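Felista Lyimo guarda as fichas do arquivo de Kirora em gavetas de metal, por ordem de entrada e não por assunto. Foi assim que as encontrou quando começou a trabalhar na casa, e foi assim que as deixou. “Quem mexe na ordem perde a história de como as coisas chegaram”, diz. “Às vezes o que interessa é saber que uma carta veio na mesma caixa que um par de óculos.”

O arquivo ocupa duas salas no rés do chão da antiga escola. O catálogo tem 2336 entradas, das quais 1739 já estão descritas e disponíveis para consulta. As restantes têm número e pouco mais. Há recortes de jornal, fotografias de família, recibos de mercearia, cadernos de contas, ferramentas e loiça.

Conversámos na sala de leitura, com a mesa coberta de envelopes da família Piltier, que teve durante três gerações um armazém junto ao cais. O lote entrou em julho e é o maior que a casa recebeu de uma só vez. São 128 peças, quase tudo papel.

“Os livros de fiado são a melhor parte”, explica Felista Lyimo. “Estão lá os nomes, o que cada um levou e quando pagou. Há uma página em que a mesma mulher compra linha preta quatro vezes em duas semanas. Não sei quem tinha morrido, mas alguém tinha.”

Pergunto-lhe como se descreve um objeto de que ninguém sabe nada. Responde que se começa pela medida e pelo material, depois pelas marcas, depois pelo estado. Só no fim se escreve para que servia, e com um ponto de interrogação se for preciso. A entrada mais curta do catálogo diz apenas “Peça de latão, uso desconhecido”. Ficou assim oito anos, até que um visitante reconheceu nela a tampa de um tinteiro de bordo.

“Ele tinha razão, fui confirmar. Mas não apaguei a descrição antiga. Acrescentei uma linha com a data e o nome dele.”

A parte mais demorada do trabalho são as fotografias sem legenda. Felista Lyimo imprime cópias e leva-as às casas das pessoas mais velhas, uma tarde de cada vez. Prefere não sugerir nomes. Põe a fotografia na mesa e espera. Quando duas pessoas dão identificações diferentes, regista as duas. Aconteceu com um retrato de grupo à porta do armazém, em que o homem da esquerda é ora um Piltier, ora um caixeiro chamado Onyeka – e as duas famílias têm a certeza.

“Eu tenho uma opinião, mas não a escrevo na ficha”, diz.

As fichas estão agora a ser passadas para o Eltari, o sistema de catalogação que a casa adotou. O processo vai a meio. Alguns campos não existiam nas gavetas, como o das dimensões da moldura, e há que voltar a pegar em cada peça. Outros existiam e não têm lugar no novo formulário. O campo “quem trouxe e com que palavras” foi o mais difícil de acomodar e acabou nas observações.

“Para mim é o mais importante. Uma senhora entregou um lenço e disse: isto esteve na guerra e voltou sozinho. Se eu escrever só ‘lenço de algodão, doação’, perde-se o resto.”

A casa aceita doações, mas recusa algumas. Não recebe armas nem peças que precisem de condições que as salas não têm, como os filmes antigos. Também pede às pessoas que não limpem nada antes de entregar. Já chegaram medalhas polidas até perderem a inscrição, e álbuns com as fotografias descoladas e arrumadas por tamanho.

A primeira mostra do lote Piltier abriu a 5 de maio de 2019, com os livros de fiado em duas vitrinas baixas. Felista Lyimo queria transcrever as páginas expostas, porque a letra é difícil, e ainda lhe faltam três. Quando nos despedimos, voltou ao envelope que tinha deixado aberto e pediu que fechasse a porta por causa da corrente de ar. 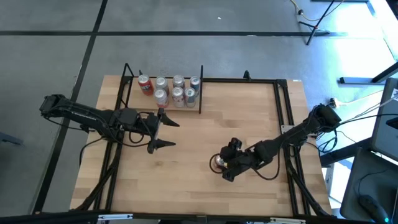

Latas de bebida sobre um tampo de madeira clara, entre dois braços robóticos pretos.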